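Two-armed robot at Mackay lab gets a new home for its microwave lessons

February 12, 2023

MACKAY — The two-armed robot at the Lunance workshop is back at its microwave, and the people who look after it could not be more pleased with how the new practice cell has come together. It has been a long winter of loosening bolts, tightening them again and learning which cables like to wander, and the crew says it was worth every evening.

The cell was first put together in November as a place where the arms could rehearse ordinary kitchen jobs, beginning with reaching for an appliance and opening its door. The workshop, run by the small engineering firm Jonedier, soon found that most of its time went into the setup itself. A microwave that had slid a finger's width during cleaning was enough to spoil a whole afternoon of practice runs, and the team had no quick way of telling that it had moved.

So the crew slowed down and wrote itself a morning routine, which now takes 30 minutes and is followed before anything else gets switched on (coffee excepted). The tabletop cloth is pulled straight, the backdrop behind it is hung again if it has sagged, and the microwave goes back to its marked spot. Then one arm at a time is brought slowly up to the door and held there while somebody checks the gripper bolts, the cable and the connector under the wrist.
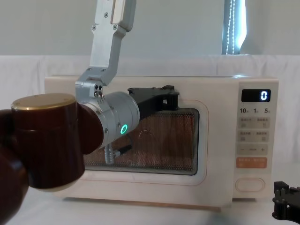

The gripper is held in front of the microwave's door window, near the control panel, in the Lunance practice cell.

The cable gets the most attention of all. It needs enough slack for the wrist to turn freely, but too much of it will catch on whatever the arm is reaching for, and the crew replaced 2 of them before the holidays after finding worn spots in the outer jacket. Spares now hang on a hook by the door, labeled and cut to the same length, and everyone on the team has had a turn at fitting one.

Gripper bolts are checked with a hand wrench and written down in the Prusus log, a plain spiral notebook that started out as a joke and has become the most-read book in the building. It holds 602 entries so far, covering everything from a stripped screw to a kindly worded reminder about leaving lunch on the bench.

Jonedier plans to keep the cell in its present form through the spring, with a full teardown and cleaning every five weeks. The next one will also include new padding for the fingertips, and the workshop is setting aside a full day for it.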